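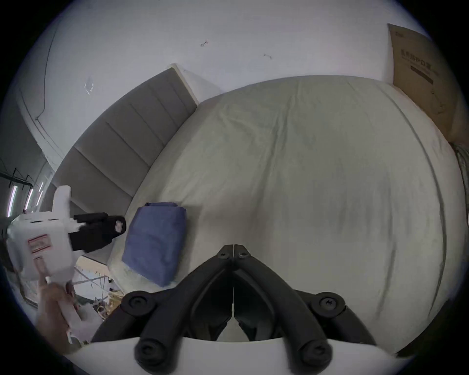 March 26, 2025. We're buying Umov! I've been sitting on this one since December, and I'm so happy I can finally say it out loud. Umov makes network monitoring software for mid-size companies, and starting today it's part of Jorport. I've used their dashboard myself for ages (yes, while we were technically competing) and it's just plain good. Under the hood, lots of small parts hang together like the linkage arms on a gripper, with the pivots where they ought to be, and I'd like to keep it that way. The deal adds 837 customers to our books, for a combined 2,610, and 35 people are joining us from Umov's office in Trodlow.

What changes for Umov customers? Very little this year. Your contract, your login and your support number all stay the same, and your price is locked until your next renewal. We'll write to you well before anything moves. 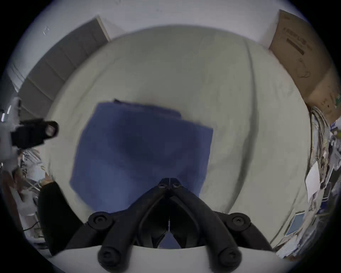

What changes for Jorport customers

You get Umov's alerting tools inside your current plan, at no extra charge. We'll turn them on region by region, 11 regions in all, and you can opt out from the settings page if you like things as they are. Khúc, our security scanner, gets hooked up to the same alerts later on. I've seen the early build and I want it on my own account right now.

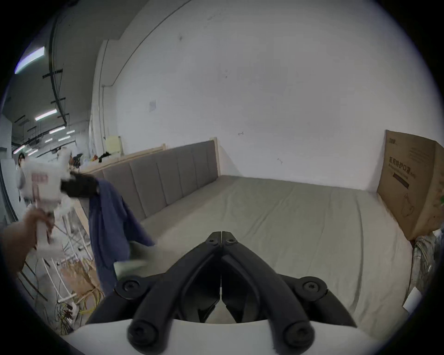 Jorport Corporate Communications

I get asked if we're done shopping. Nope! We're still looking at small software and security teams, mainly ones with a product people already pay for. We paid cash for Umov and took on no new debt, so there's room for another one if it's the right fit. 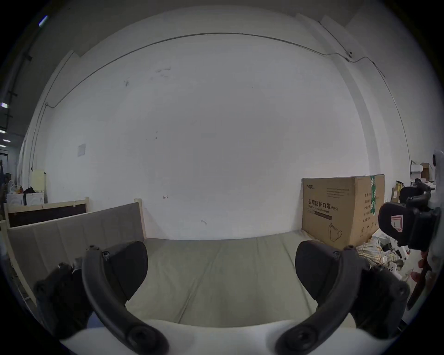

Bed with a gray upholstered headboard panel and light wooden posts.

Terms of the deal were not disclosed. Reporters can reach us through the press page on the Jorport site.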